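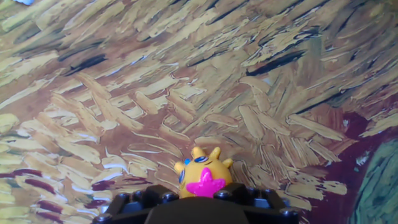 Kestthorpe lab gathers grasping examples on a busy background

A small robotics lab in Kestthorpe has begun recording a new set of examples meant to teach robot arms to pick up small objects from cluttered-looking surfaces. The project, called Nigatu, is run with the engineering firm Brenthorpe and will last 90 days.

Most of the lab's earlier recordings were made on plain tabletops. For this round the team lays a printed mat of Van Gogh's "Wheatfield with Crows" over a metal table and works with a small yellow toy figure, close in color to the painted wheat. Each attempt is recorded from the wrist of the arm and from a fixed viewpoint – failed grasps are kept and labeled as well.

Operators work in shifts of 3 hours. The learning system is retrained every 7 days, and the results decide where on the mat the toy is placed next.
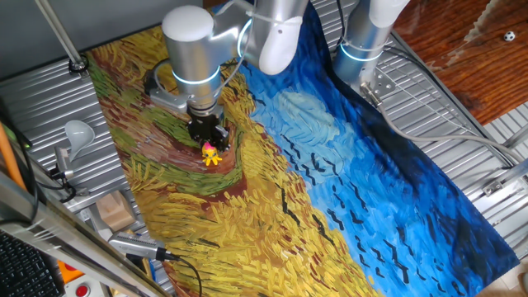
A reader in Nekarville wrote to ask whether a system trained this way would only learn the one mat, and said she would like to see it tested on ordinary kitchen counters before anyone calls it useful. The lab plans to switch to other surfaces in August.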